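Cenbridge Shared Workshop, build thread. The two-arm robot project led by Yiğit Saraç has moved to its September task: handling thin plastic bags at a wall hook. Notes for members follow. 1/6

The Flundus build uses two arms with parallel grippers. Bags are a demanding material for this hardware. They fold, cling and change shape with every touch, and a grip on one side shifts the other. 2/6

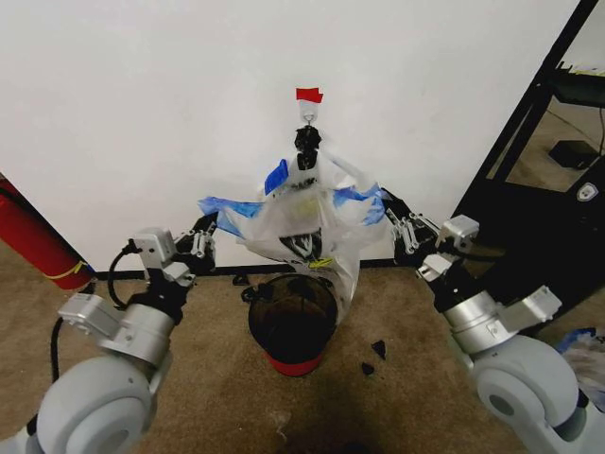 For that reason both arms are controlled from a single program. Earlier versions ran each arm on its own timer, and the two drifted apart during long sessions. The control code now stands at 420 lines and is open to all members for review. 3/6

Setup rules for the wall station:
1. Hang the bag by its gathered handles from the adhesive hook. The strip of red tape on the wall marks the spot and must stay in place.
2. Keep the small round wastebasket against the baseboard, near the hook.
3. Start with the grippers open and bring one arm to the bag at a slow speed.
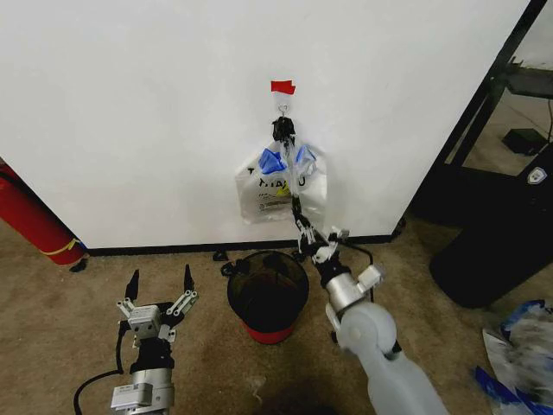
4. Stop the program before reaching between the arms. This applies to every member, including the build team.
5. Record each attempt in the Raudsepp log, whether or not it was completed. 4/6

The log currently holds 63 attempts at the present settings. The team intends to reach 3,000 before any change is made to the gripper fingers. Members with experience in soft fingertip materials are invited to contact the team in the meantime. 5/6
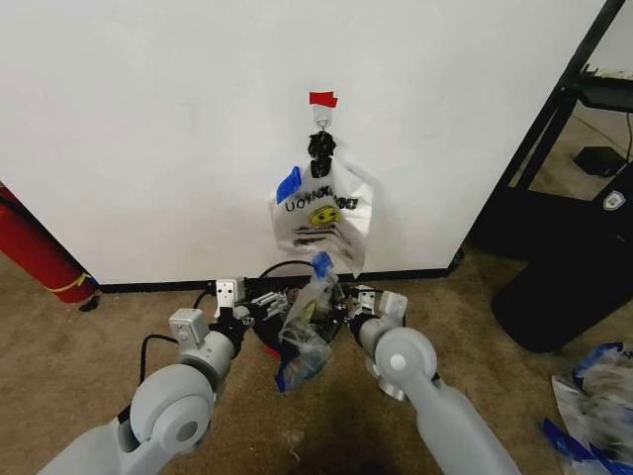
Both grippers at the wall station, Flundus build.

The next open session will be held on Friday in the Jilton room. Places at the controls are limited to two members at a time. Please sign up at the front desk. 6/6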